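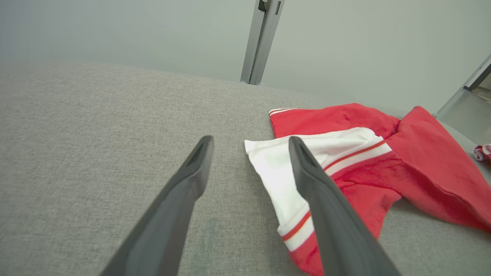 図1　明るい灰色の布張り面

淡色の椅子張り地における濃色衣類からの色移り
生活材料学演習　第3班　最終報告
班員：ウスティナ・トカチュク、レフ・ミハイリウク、オッドゥル・ブレンドゥム
提出日：2021年3月4日

1. 背景
濃色に染めた衣類が淡色の布と長く接触すると、染料の一部が相手側に移行する。洗濯時の色移りは家庭でもよく知られているが、椅子やソファの張り地への移行は洗濯を伴わず、主に摩擦と汗の水分によって進む。張り地の多くは取り外して洗うことができないため、一度着色すると除去が難しい。
張り地の耐摩耗性は見本帳に記載されることが多い一方、相手布から色を受ける側としての性質はほとんど示されていない。本演習では、摩擦回数、含水、張り地の繊維組成の三条件が汚染の程度に与える影響を調べた。

2. 試料
張り地は次の三種を用いた。いずれも無地の明るい灰色で、撥水加工の有無は販売元に確認した。
A：Breltlow　ポリエステル100％、平織、加工なし
B：Skanlow　ポリエステルと綿の混紡、平織、加工なし
C：Ostar　ポリエステル100％、起毛、撥水加工あり
摩擦側の布には、赤、紺、黒の綿ニットを用いた。赤と紺は反応染料、黒は硫化染料による染色である。三色とも試験前に一度水洗いし、平干しした。試験片は予備を含めて34枚を切り出した。裁断はB布の端がほつれやすく、縁を熱で処理できないため、ピンキングばさみを使用した。

3. 方法
摩擦には演習室の往復式摩擦試験機を用い、荷重を500 gとした。回数は300回と3,000回の二水準である。湿潤条件では、摩擦側の布に蒸留水を含ませ、ろ紙で余分な水を取ってから取り付けた。汗液を模した溶液も検討したが、調製後のpHが安定せず、採用しなかった。
汚染の程度は標準光源の下で汚染用グレースケールと比較し、班員三名がそれぞれ独立に判定した。5級が汚染なし、1級が最も著しい汚染である。三名の判定が一致しない場合は中央値を採った。

4. 結果
4.1 乾燥条件
300回では三種の張り地とも4級以上であり、色による差は認められなかった。3,000回では黒の汚染が最も大きく、Bが3級、Aが3-4級、Cが4級となった。赤と紺はAで4級、Bで3-4級であった。
4.2 湿潤条件
汚染は全体に進み、特に赤とBの組み合わせでは300回の時点で3級、3,000回で2級まで低下した。Aは同じ条件で3級である。Cは300回まで4級を保ったが、3,000回では3級となり、起毛の倒れた部分に色が集中した。
4.3 着色の分布
赤の汚染は摩擦面の全体に均一に広がらず、摩擦側の布にしわが生じた箇所に対応して筋状に濃くなった。しわの頂部では接触圧が局所的に高くなると考えられる。平らな試験片ではこの影響を制御しやすいが、図2の赤い衣類のように、広がった部分とねじれて盛り上がった部分とが混在する場合、接触圧は場所ごとに異なる。名目上の荷重を面積で割った値は、このような状態の指標にはならない。
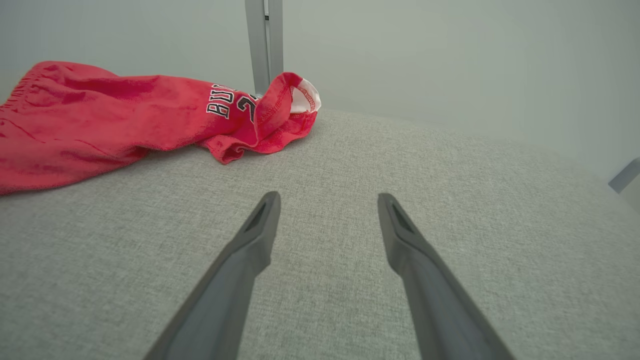

5. 考察
Bの汚染が大きい原因は、綿の含有にあると推定する。水洗い後も繊維表面に残った未固着の反応染料が水分とともに移動し、親水性の綿に吸着したとみられる。ポリエステルのみのAで汚染が小さいことは、この推定と矛盾しない。ただしAとBでは糸の太さも異なるため、組成だけの効果を分離できていない。
黒が乾燥条件で最も移行しやすかった点については、染料の溶出よりも、着色した微細な繊維片の脱落が主であると考えた。試験後のA布を粘着テープで押さえると黒色の繊維片が採取され、判定は半級ほど回復した。赤では同じ操作による変化がなかった。
Cの撥水加工は初期の汚染を抑えたが、摩擦回数が増えると効果が減少した。加工剤の摩滅と起毛の変形のどちらが支配的かは、今回の観察からは決められない。

6. 問題点
中間発表でイホル・アントニウク先生から、判定者の順序効果について指摘を受けた。汚染の大きい試験片の直後に見た試験片は、軽く評価される可能性がある。後半の判定では提示順を無作為にしたが、前半の分は再判定していない。
また、静置した衣類からの移行は扱っていない。摩擦のない接触でも、湿度が高ければ染料は移動しうる。4月以降に、荷重をかけた状態で恒湿槽に置く試験を次の班へ引き継ぐ予定である。Bの残布は試料棚の下段に保管し、ロット番号を袋に記入した。

7. 謝辞
張り地の見本はDemchenkoより提供を受けた。試験機の校正はオレクサンドラ・ザハルチェンコ氏に指導いただいた。

付記　担当
試料作製：トカチュク、ブレンドゥム
摩擦試験：ミハイリウク
判定：全員
本文執筆：トカチュク（1～4章）、ミハイリウク（5、6章）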